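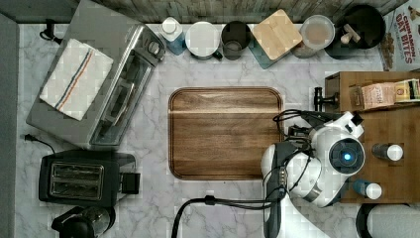
## Towel kept on top of the toaster oven: where should it go?

Posted February 20, 2023, in Shared Kitchens, Mukima House

Our residence is revising its kitchen guidelines. The counter holds a toaster oven, a two-slot toaster and an electric kettle along one side, with canisters and a mug at the back. Residents customarily leave a folded towel over the toaster oven. Is this acceptable, and how should the counter be arranged so that the cutting board keeps its place in the center?

### Answer 1 (12 votes, accepted)

The towel should be moved. The top of a toaster oven becomes hot during use, and cloth should not rest on it. Please also observe the following:

- Unplug the toaster before clearing crumbs.
- Keep cereal boxes and paper packages away from the heating appliances.
- Return tea to the shelf organizer after use.

A hook near the sink is suitable for the towel. The faucet should be dried after each use — a dark metallic finish shows water marks readily.

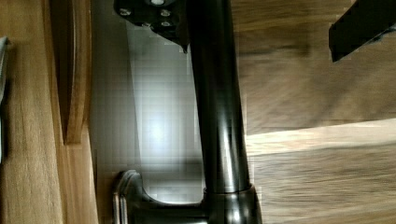 *Faucet with curved lever handle, dark finish.*

— Mercy Nyamweya

### Answer 2 (2 votes)

Agreed regarding the towel. At Laizer we use the oven door handle, but only when the oven is cold.

### Answer 3 (0 votes)

We have always kept ours on top. No problems so far.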